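Sayce reissues freezer recipe set with weights, depths and a new labelling scheme

2022-08-23

Sayce, the Osstead recipe publisher, has reissued its whole-food freezer set with weights in place of most volume measures, a stated filling depth for every container and a single labelling scheme across all the cards. The revised set contains 62 recipes. It replaces the edition that went on sale in January, which stays valid for cooking but will not be reprinted.

The changes apply to storage and reheating more than to the dishes themselves. Ingredients have been altered in only a handful of recipes, mainly where a sauce separated on thawing or a grain went soft. The cards are sold as a boxed set and as a printable file. Buyers of the January file can download the new one from their account without paying again. Owners of the box can print the replacement cards at home; the card size has not changed.

Weights and portions

The January cards gave cooked grains, pulses and chopped vegetables in cups and handfuls. The new cards give grams throughout, with spoon measures kept for spices, oil, vinegar and anything else used in small amounts. Cooked grains are set at 100 g per portion in the base recipes, and the yield line at the top of each card now states the total cooked weight as well as the number of portions.

Margaux Rey, who edited the revision, said the cooked weight was the figure readers had asked for most often. "If you make a double batch in a different pan, you lose a different amount of water," she said. "The number of servings printed on the card is then not much help. With a final weight you can put the pan on the scales, take off the weight of the pan, and divide."

Each card has a blank line for the reader's own pan weight. Rey recommends weighing the empty pan once and writing the result on the underside of the lid in marker, or on the inside of the box.

Where a recipe is likely to be doubled, the card carries a second column. The doubled quantities are not always twice the single ones. Salt, dried chilli and stock are reduced slightly in the double column of the stews and soups, where less liquid boils off in proportion to the volume in the pan. Baking powder in the savoury muffins is doubled exactly. Cooking times in the double column are longer for anything brought to the boil from cold, and unchanged for tray bakes provided two trays are used.

Filling depth

The largest single addition is the depth line. Every recipe intended for freezing now states how deep the food should sit in its container. For soups, dals, bean stews and meat sauces the figure is 25 mm, measured with the food level and settled. Thick purées and mashed roots are given the same depth. Tray-frozen items such as falafel, patties and cut fruit go in a single layer and have no depth line.

A shallow fill loses heat faster in cooling and takes up heat more evenly in the microwave or pan. It also stacks better. The drawback is that shallow containers take up more shelf area while they are cooling, and the introduction to the set now includes a short section on clearing a flat space in the refrigerator before starting to cook. The January edition left this out, and several readers wrote in to say they had finished a long afternoon of cooking with nowhere to put the results.

The cards ask for food to be divided into its final containers while still hot, left uncovered on a rack for 30 minutes, then covered loosely and moved to the refrigerator. It goes into the freezer once fully chilled. Rice and other cooked grains are treated separately: they are spread on a tray straight from the pan, cooled as quickly as possible and refrigerated without the standing period. The rice cards carry this instruction in bold and do not offer an alternative.

Headspace is marked as a gap below the rim. For rigid containers with straight sides it is a finger's width; for jars with shoulders the fill line is below the point where the glass begins to narrow. Rey said that the wording on jars had been rewritten several times. The final version tells readers to avoid shouldered jars for liquids altogether if they have anything else to hand.

Labelling

The old cards suggested writing the name of the dish and the date. The new scheme uses four items in a fixed order: card number, portion weight, date frozen and reheating code. The code is a single letter. P is for pan, M for microwave, O for oven and T for thaw first. A label can carry more than one letter, and the preferred method comes first.

The card number matters more than the name, according to Recep Ertürk, who runs the test kitchen at Triltevton where the set was checked. "A tomato and lentil soup and a tomato and lentil sauce look the same when frozen," he said. "They are different weights per portion and one needs water adding. If you have the number, you go back to the card."

Ertürk's kitchen cooked each recipe in single and double quantity, froze the portions and reheated them by every method listed. Recipes that did poorly by a particular method have had that method removed. The courgette fritters no longer carry an M. The baked oat squares have lost their O, having dried out at the corners in both test ovens, and are now to be thawed overnight in the refrigerator and eaten cold or warmed briefly in a dry pan.

Two dishes were dropped from the set entirely. The potato and kale hash became watery after freezing, and a change of potato did not cure it. The stuffed cucumbers had been included in the January edition by mistake, as a fresh recipe carried over from another book. They have been replaced by a celeriac and white bean hash and a red pepper stew.

Storage times

Storage times are now given on each card and no longer in one table at the back. They refer to eating quality at normal domestic freezer temperature and assume that the food has been kept frozen throughout. Bean and lentil dishes have the longest times. Dishes with a high proportion of cooked green vegetables have the shortest, and the cards suggest leaving the greens out at the cooking stage and adding them from frozen when the dish is reheated.

The cards repeat on every reheating line that food should be piping hot all the way through, stirred partway where it can be stirred, and reheated only once. Readers are told to take out what they intend to eat and leave the rest frozen. This is one reason for the smaller standard portion: two small blocks can be combined for a larger appetite, but a single large one is difficult to divide without thawing it.

Planning sheets

The boxed set includes a pad of weekly sheets, and the same sheet is at the end of the printable file. It has columns for what is in the freezer, what is to be cooked and what is to be eaten fresh. The layout assumes one long cooking session and one short one each week. The long session produces a grain, a pulse dish and a sauce in double quantity. The short session covers dressings, boiled eggs and cut vegetables, none of which are frozen.

Sayce has removed the calorie column that appeared on the January sheets. Nutritional values remain on the reverse of each card, per portion and per 100 g, and have been recalculated from the new weights. Readers who noted down the old figures should expect small differences in most recipes and larger ones in those where the portion size has changed. The index lists the affected cards.

Allergen information has been moved to the front. Sesame, celery and mustard were correctly listed in the earlier edition but appeared in smaller type than the other entries, and all are now printed at the same size. Substitutions are listed only where the test kitchen has cooked them. The note suggesting that any nut could be replaced with any seed has gone.

Availability

The box is on sale from the publisher and from kitchen shops in Osstead and Tukmont. The file is available from the publisher only. It prints on plain A4 with two cards to a page, and cut marks are included. A large-print version is in preparation and will carry one card to a page, with the double-batch column moved to the reverse.

A correction slip has already been issued for the new edition. On the card for barley and mushroom stew, the doubled quantity of stock is printed in the single column. The file has been corrected, and boxes packed after the error was found contain a loose replacement card. Earlier boxes can be identified by the absence of a full stop after the word "barley" in the contents list.

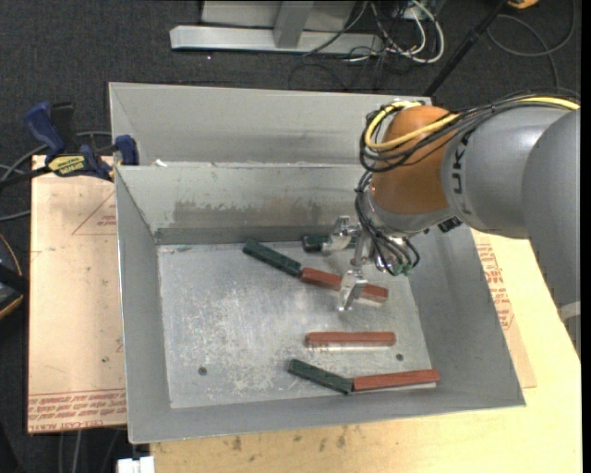
Corrections and queries

Questions about individual recipes should quote the card number and say whether the single or double column was used. Sayce asks readers reporting a problem after freezing to include the filling depth, the type of container and the reheating method. Requests for replacement cards should state which edition the box came from.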